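Open day at the Plonulico stitching rooms, Mekthorpe

I had driven past the old Benítez building for years without knowing anyone sewed in there! On June 4, 2023 the doors were open, and I stayed until they started stacking the chairs.

Downstairs is the cutting room, all long tables and rolls of cotton, and the smell of steam from the irons (I love that smell). Upstairs is where they teach hand stitching, and that was the part I'd come for. Nélida Insaurralde runs the beginners' table. She sat four of us down with needles and showed us herringbone – you work left to right but the needle points back the other way, and my brain took a good while to accept this. My first row looked like a fence after a storm. The second was better!

She likes beginners to practice on soft, open cloth, folded over a few times, in bright thread so every wobble shows. Red and green are the favorites. 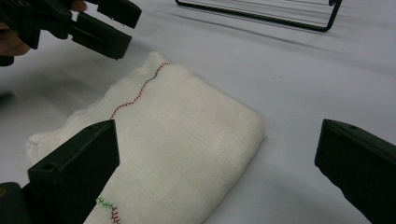
The next course, the one they call Jatine, starts in January and has 28 places. I put my name down before I'd even found my coat.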